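Before You Hang Paper: My Room Safety Checklist, With Comments
Last gone over April 2021

I keep this list taped inside the lid of my paste bucket, and enough people at Skirncombe have asked for a copy that I finally typed it up. The short lines are the checks. The rambling underneath is me. Mark each one OK, FIX or N/A and don't start mixing paste until the FIX ones are dealt with!

1. Power off at the panel for every outlet and switch you'll paper around
OK / FIX / N/A
Comment: Turn off the breaker, then test the outlet anyway. My panel labels were written by whoever owned the house before me and "hall" means the bathroom. Wet paste and a live box behind a loose cover plate are a terrible pair. I put tape over the breaker too, so my family doesn't flip it back on to make toast.

2. Cover plates off, screws in a jar
OK / FIX / N/A
Comment: The screws go in a jar with a lid. I've stepped on enough of them in socks.

3. Work light plugged in outside the room
OK / FIX / N/A
Comment: If the power's off you need light from somewhere. Run the cord along the wall and tape it down at the doorway. Check the whole length for nicks first (mine had one right by the plug, and I'd been using it since December).

4. Old paint checked for lead
OK / FIX / N/A
Comment: If your house is as old as mine, get this done before you sand or scrape anything. If it comes back positive, stop and call someone certified. I know it's a pain. I waited weeks for mine and grumbled the entire time, and I'd wait again.

5. Walls sound, dry and clean
OK / FIX / N/A
Comment: Press with your palm, especially under windows and behind where the couch was. Soft plaster or a musty smell means you have a water problem, and paper will only hide it for a while. Yoon-hee Shim had me pull the baseboard in my back bedroom and I'm so glad she did, it was black behind there. Fixed the gutter first, papered later.

6. Stepladder
OK / FIX / N/A
Comment: Feet, spreaders, rungs, in that order. Rubber feet wear down on one side if you drag it around the way I do. Open it all the way every time, and climb down to move it. I've done the lean. We've all done the lean. I ended up with a bruise the shape of a door handle.

7. Floor clear and covered
OK / FIX / N/A
Comment: Canvas drop cloth, please. Plastic gets slick as ice once paste drips on it. Trimmings are just as bad, so I keep a box right by my feet and stop every 15 minutes to scoop them up.

Busy patterns deserve a word here. I love them (the louder the better!) but your eyes get tired lining up curls, and tired is when I slip with the knife. Plan shorter sessions than you would for a plain paper or a stripe, and take a real break after 60 minutes even if you're on a roll. 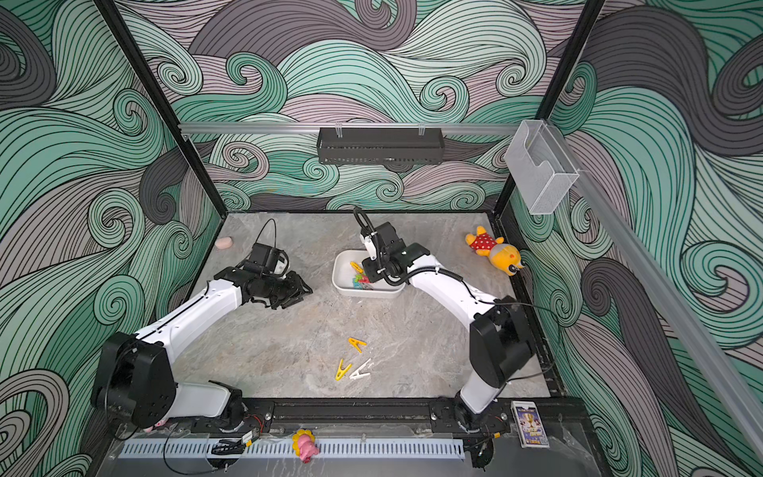

Mint green, dusty pink and charcoal gray swirls on the back and side walls, pale marble texture underfoot.

8. Knife and blades
OK / FIX / N/A
Comment: A fresh blade is safer than an old one and tears less paper. I use the Vovik snap-off knife and I snap with pliers, pointing away from me, over an empty can. The can gets taped shut when it's full. Never put the knife in your apron pocket open. Theano Dimitriou showed me the scar on her thigh and I've been good ever since.

9. Paste table steady
OK / FIX / N/A
Comment: Lock the legs and lean on both ends. Mine's a Drovmont folding one, and the latch at the left end needs a proper shove before it catches.

10. Air moving
OK / FIX / N/A
Comment: Read the label on your primer. Mine says to keep a window open, so I do, and I wear a mask for sanding. Don't aim a fan straight at fresh paper or the seams will lift. Ask me about the stairwell sometime.

11. Batch number matches on every roll
OK / FIX / N/A
Comment: Fine, this isn't safety, but it belongs on the list because I can't stand to see anyone cry over it. All of mine were 3207 except the last one, and you can see it from the street.

12. Kids and pets out
OK / FIX / N/A
Comment: Our cat Ra sat in the paste tray once. Door shut, sign on it.

13. End of day
OK / FIX / N/A
Comment: Blade in, ladder folded and lying flat, paste covered, table wiped. Leave the breaker off until the paper around the outlets is dry and the cover plates are back on. I give myself 5 minutes to walk the room with a flashlight before I shut the door, mostly looking for that one missing screw.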